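Why Does Bread Go Brown? (and other toasty questions)
by Nesrin Çınar
Tronmont Kids' Science Page

Quick one this month. Lots of you wrote in after the August page about popcorn, and a boy called Kadir Soylu, age 8, asked why toast is brown when bread is white. Great question. Let's go.

First, what's in bread?

Flour, water, a bit of salt, yeast. That's most of it. Flour is full of starch, and starch is long chains of sugar all hooked together. Flour has protein in it too. Protein is made of small pieces called amino acids (say it: uh-MEE-no). Remember those. They matter in a minute.

Yeast is alive, by the way! Tiny, tiny living things. They eat sugar and give off gas, and the gas makes bubbles in the dough. Look at a slice of bread up close. All those holes? Yeast bubbles.

So what happens in the heat?

The outside of the bread gets hot first. The water near the surface turns to steam and floats off. While the bread is wet it can't get much hotter than boiling water, so no browning yet. Just steamy and pale.

Then the outside dries out. Now it can get really hot. And the sugars and the amino acids start bumping into each other and sticking together and making new stuff. Hundreds of new things, some brown, some smelly (good smelly). That is called the Maillard reaction. You say it my-YAR. It's named after a French scientist who studied it more than a hundred years ago.

Same thing happens to cookies. And roast potatoes. And the outside of a pancake, and coffee beans, and grilled cheese.

Is that the same as burning?

Nope. Burnt is when you go too far. The brown stuff breaks down and you're left with mostly black carbon, which tastes bitter. Scrape it off or start again.

Why is the inside still white?

Because the inside is still damp. Heat has to creep in from the outside, and bread is full of air, and air is bad at passing heat along. So the middle stays soft and pale while the crust goes crunchy. If you cut a roll in half and toast the cut side, now that side is the outside. It dries, it browns.

Where does the heat come from?

In a toaster, thin wires get so hot they glow orange. The heat shines out of them a bit like light does. You can feel it on your face if you lean in (don't lean in). An oven does that too but it also heats the air, and the hot air goes all round the food. Metal trays get hot and pass heat straight into whatever sits on them, so the bottoms of cookies sometimes go darker then the tops. A rack has gaps, so air gets underneath. 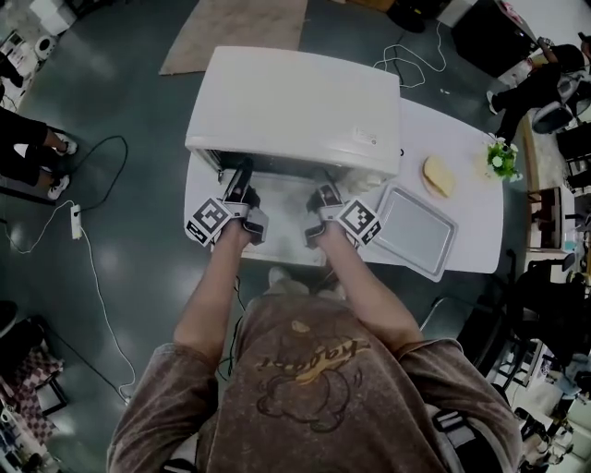
Small oven on the table, and a metal tray with a bun beyond it.

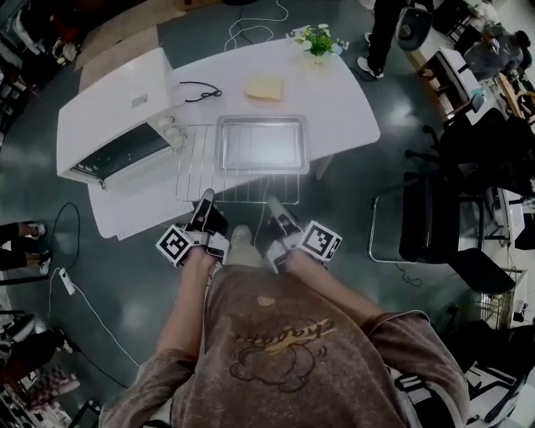 Try it at home

You need a grown-up for this. Not kidding, ovens and toasters burn fingers.

Get 2 slices of the same bread. Leave one out on a plate for the afternoon so it dries a little. Keep the other one wrapped up. Toast them both, same setting, same time. Which one is browner? Write down your guess BEFORE you look.

Another one. Brush a little milk on half a slice and leave the other half plain. Milk has sugar and protein in it. So what do you think will happen? Pop it in the oven on a tray, not the toaster, milk drips and makes a mess. Ask your grown-up to check it often.

Last one, no heat at all. Chew a plain piece of bread for a long time and dont swallow. Does it start to taste a bit sweet? Your spit is chopping the starch up into sugar. Gross but cool.

Words to know

Starch: long chains of sugar, found in flour and potatoes.
Amino acids: the small pieces that make protein.
Yeast: tiny living things that make dough puff up.
Carbon: the black stuff on burnt toast is mostly this.

Send me your toast results! Drawings are fine. Next month it's why onions make you cry, so start collecting questions.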